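The Fix-It Bench Is Back in Esbridge

Friday, January 28, 2022

Doors open at 8. Line already down the stairs.

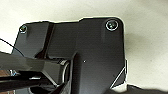

Toasters mostly. Lamps. One accordion, which went home again still wheezing. Tõnu Lūse started the repair nights in September with a folding table and a borrowed soldering iron, and now there are 17 regulars who bring their own tools and argue over glue.

Lūse used to service washing machines for Taltik. Hated throwing them out. "A pump costs less than dinner," he says, head inside a Pronden mixer from who knows when. "People get told it's dead. It's a belt. Its nearly always a belt."

Parts are the headache. Some makers sell them, some don't, some want you to buy the whole motor. So the group keeps a stash in the old Venckus shoe shop next door, 950 drawers, half of them labeled wrong. Finding a fuse can take longer then fitting it.

Money? Not much. A jar by the door, a raffle. Rent is paid through spring. Lūse wants a second bench and a decent lathe, and he has 1,000 put aside toward it.

The mixer runs, by the way. Loud. Smells a bit. Its owner wants to know if he does vacuums.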